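Wäsche falten ist keine Nebensache

In fast jedem Ratgeber zum Haushalt steht inzwischen, man solle sich das Falten sparen. Unterwäsche in die Schublade werfen, T-Shirts auf einen Haufen, fertig. Ich halte das für einen schlechten Rat und will erklären, warum.

Ich falte seit Jahren jeden Samstag, meistens gegen sechs Uhr abends, am Tisch und im Stehen. Für einen normalen Korb brauche ich zwei Radiobeiträge. Das ist keine Zeit, die mir irgendwo fehlt. Was mir früher gefehlt hat, war die Zeit am Morgen, wenn ich ein Hemd suchte und drei zerknitterte in der Hand hatte, bevor das richtige kam. Wer nicht faltet, verschiebt die Arbeit auf den Moment, in dem er sie am wenigsten brauchen kann.

Mein Nachbar Clive Penrose sieht das anders. Er sagt, ein Pullover werde beim Tragen ohnehin glatt. Bei dicker Wolle mag das stimmen. Bei Baumwolle stimmt es nicht, und bei dünnem Jersey schon gar nicht. Eine Falte, die eine Woche unter einem Stapel gelegen hat, bleibt bis zum Abend sichtbar.

Am deutlichsten merkt man es an gestreiften Sachen. Ein einfarbiges Stück verzeiht viel, man legt es ungefähr zusammen und es sieht ordentlich aus. Streifen zeigen jede Nachlässigkeit. Liegt der Stoff schief, laufen sie in Wellen, und man sieht sofort, an welcher Stelle man nachziehen muss. 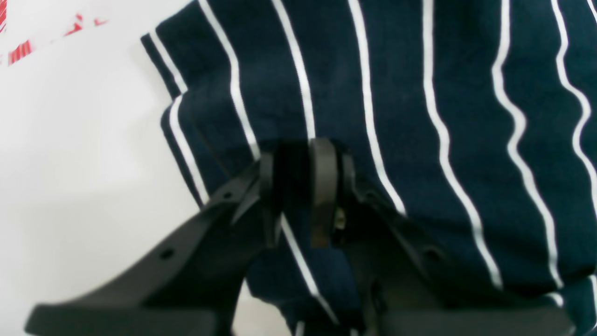
Deshalb empfehle ich jedem, der falten lernen will, mit Streifen anzufangen. Sie sind eine Art Lineal, das man nicht kaufen muss. Man streicht mit der flachen Hand am Streifen entlang, von der Mitte nach außen, und legt erst dann die Kante um. Zieht man dagegen am Saum, verzieht sich Gestricktes, und das bekommt man nur mit Mühe wieder heraus.

Von Faltbrettern halte ich wenig. Viorica Bălan, mit der ich früher im Wäschekeller oft zur gleichen Zeit unten war, hat mir ihres geliehen, und ich habe es nach zwei Wochen zurückgegeben. Alle Stücke wurden gleich groß, auch die, die es nicht werden sollten. Kinderhemden gehören kleiner gefaltet als Nachthemden. Außerdem muss man das Brett auch wieder irgendwo unterbringen - in meinem Schrank war dafür kein Platz.

Auch das senkrechte Einsortieren, das seit einiger Zeit überall gezeigt wird, ist nicht für jeden Schrank geeignet. In flachen Schubladen funktioniert es gut. In tiefen Fächern kippt die Reihe um, sobald man zwei Teile herausnimmt. Dort ist der gewöhnliche Stapel besser, allerdings nicht höher als sechs Stück. Darüber zieht man beim Herausnehmen immer etwas mit.

Was ich nicht falte, sind Putzlappen und Socken mit Loch. Spannbettlaken falte ich, aber schlecht. Ich lege die Ecken ineinander und rolle den Rest, das reicht für den Schrank.

Neelam Shakya hat mir nach dem letzten Beitrag geschrieben, dass sie ihre Wäsche gleich an der Leine faltet, beim Abnehmen. Bei Handtüchern mache ich das seit Juni auch so. Bei Hemden bleibe ich beim Tisch.

Kontakt | Impressum | © Reece Sedgwick | Nach oben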